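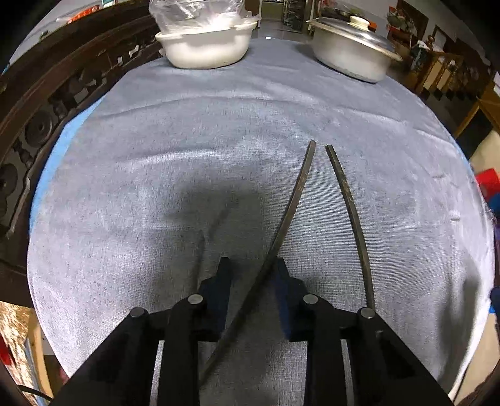

Rubber sheets and bad corners: talking georeferencing with the maintainer of Jerkik

Last updated: 10/09/2021

If you have ever tried to lay an old paper map over a modern basemap, you know the feeling. You pin down the church, the church looks great, and the river on the other side of the sheet is now running through a supermarket. I have lost whole evenings to this and loved nearly all of them, so when the maintainer of Jerkik agreed to a long call I had far too many things to ask.

Jerkik is a small open source georeferencing tool. It does one job: it takes a scanned map and a list of control points and gives you back a raster that sits where it should. It started at Myklebust, a mapping shop that mostly does drainage and forestry work, and it was opened up to everyone with version 6, released in May.

"People ask what happened to versions one through five," the maintainer told me. "They existed! They were just awful, and they only ran on a computer in our back office. One of them had the Myklebust file paths baked right into the code. We kept the numbering because our own project files had it written in them, and I didn't want to break anybody's old work for the sake of a nicer number."

The reason it exists at all is the Lasurlow set. These are survey sheets of the Lasurlow valley drawn in 1943, in a hurry by the look of them, on a local grid that was never properly written up. There are 4000 sheets in the Sutcombe map library, and for years they were scanned but not placed. You could look at one and admire it. You couldn't put it under a modern field boundary and learn anything.

"We had a drainage job up there," the maintainer said. "The client wanted to know where the old ditches ran before they were piped. The ditches are all on the 1943 sheets, in blue ink, beautiful work. So we thought, fine, we'll georeference the handful we need with what we've got. Four corners, one transformation, done by lunch."

It wasn't done by lunch. The corners printed on the sheets were labeled in the local grid, and converting them put the northern sheets in nearly the right place and the southern sheets in the wrong valley. Somebody had evidently changed the grid origin partway through the survey and carried on with the same labels.

I asked how you even notice that. Wouldn't every sheet look fine by itself?

"Every sheet does look fine by itself, which is the nasty part! You only see it where two sheets meet. A lane comes down off one sheet and the lane on the next sheet starts in a different field. At first we blamed the scanner, then we blamed paper shrinkage, and I think I blamed the basemap for a week. Then I lined up a whole column of sheets and there was one clean jump, always along the same line. That was such a good day."

So the team gave up on the printed corners and went to control points on the ground: bridges, church towers, wall junctions, the odd chapel. Jerkik grew out of that. The part I'm most excited about is the shared point. In most tools a control point belongs to one image. In Jerkik it belongs to the place, and any sheet that shows the place can use it. Fix the bridge once and every sheet with that bridge on it moves together. The first full pass over the Lasurlow set used 2000 of these shared points, which sounds thin for that many sheets until you see how the seams hold the rest together.

"The seams do a lot," the maintainer agreed. "If a lane leaves one sheet, it has to arrive on the next one. We let you say so. You click the lane on both sides of the join and tell the program they are the same thing, even if you have no clue where on earth that thing is. It's still information. Open moorland has nothing on it you could use as a proper control point, but it has walls crossing the sheet edge all over, and that's enough to hang it from its neighbors."

We got onto transformations, as I knew we would. I admitted that I reach for the thin plate spline far too early, because the residuals drop to zero and I feel clever.

There was a big laugh down the line. "Everybody does it! I did it for years. But of course the residuals are zero, you've told the thing to pass through every point. It will pass through your typos too. We had a tower entered with two digits swapped and the spline went right out to meet it. The sheet looked like somebody had pulled the plug out of a bath. With a plain affine that point would've stood out with a huge residual and I'd have caught it in a second."

The default in version 6 is affine, and the program keeps a second-order polynomial and the spline behind one extra menu. You can still have them. You have to open the residual table first, though, and I think that's lovely design. It doesn't scold. It just walks you past the thing you ought to have looked at.
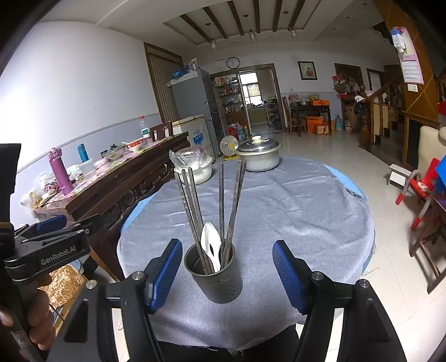
One reader who had heard about the interview beforehand wrote in to ask whether any of this matters for a single map, a village plan say, with no neighbors to be stitched to. The reader's own plan had nine good points and an affine fit that was fine in the middle and drifted badly toward the fold.

The maintainer was delighted with that one. "Tell them to cut it at the fold! I mean in the software, please don't cut the map. A folded sheet that's been opened and closed for decades is really two sheets that happen to be joined. Give each half its own affine and tie them along the fold the same way we tie the Lasurlow seams. Nine points is plenty if they aren't all around the church. People put all their points around the church."

I do put all my points around the church. It's easy to find and I know where it is.

"Go out to the edges," came the advice. "A mediocre point near the edge does more for you than another perfect one in the middle. Take a lane junction, take a bend in a wall if you must. Then write down how much you trust it. That's the other column people leave blank."

Trust is a real field in Jerkik, by the way. Each point carries an error estimate in meters that you type in yourself, and the fit is weighted by it. A surveyed bridge abutment might get one meter. A bend in a stream, which has had plenty of time to wander, might get thirty. The estimates come out again with the finished raster, so the next person can see which bits of the placement were solid and which were a hopeful guess.

That brought us to what happens with the results. The placed sheets have gone back to Sutcombe along with the point file, as plain text, and the maintainer is firm that the point file is the more valuable of the two.

"The raster is a product. You can make it again. The points are the work. If somebody finds a better datum conversion in ten years, they can run the points through it and rebuild the lot overnight. If all they've got is a pile of warped images, they have to start over, and they'd be warping something already warped. So please, if you publish a georeferenced map, publish your points with it. It's a tiny file!"

I asked about the wish list. Better handling of sheets drawn at mixed scales is on it, and so is an importer for point files from other programs, which is half written. Automatic matching keeps being requested, and the maintainer has been experimenting with it, with mixed feelings so far.

"It's great on town sheets. Lots of corners, lots of buildings that are still standing. On moorland it matches the hill shading on one sheet to a coffee stain on the next and tells you it's very confident. I'd like it to suggest points and have a person say yes or no. I don't want it placing anything while I'm asleep."

And the ditches? The drainage job that started it all was finished long before the software was. The ditches were where the blue ink said, give or take the width of a gateway, and one of them had never been piped at all. It was still running under a hedge on the Lasurlow side.

"We walked up and had a look at it," the maintainer said. "I took a GPS reading standing in the water, and it's in the file now as a control point. Error estimate two meters. My boots leaked the whole way back to the van."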